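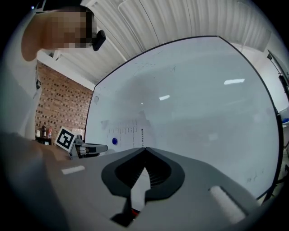
**Prydderch rural network, progress to the end of July**

Really good stretch for us! The Gestidach exchange is live on fiber, and 378 of the 492 premises on that side of the valley can now place an order. We had hoped for 300 by this point, so the crews are well ahead (the dry weather helped, and so did getting the pole permits early).

Bisau is slower. The duct under the river road had collapsed in two places and the replacement section only arrived Tuesday. Etenesh Alemayehu has moved one splicing crew over from Gestidach to catch up, and she still expects to light the Bisau cabinet before the schools go back.

**Spending**

Civil works are under budget. Cabinet power is over, mostly the new meter connections, and I'd like to move money between those two lines. The form is attached for your signature.

**Soltadden**

Survey finished! The full count is 1498 premises, a bit higher than the old address file showed, and the design team is now redrawing the splitter plan to match. We're so pleased with how many landowners have already signed access agreements. Two are still outstanding, both near the water tower.

**Needed from you**

- Approval of the budget move
- A decision on the backup microwave link at Soltadden

Etenesh can take questions on the Bisau dates directly.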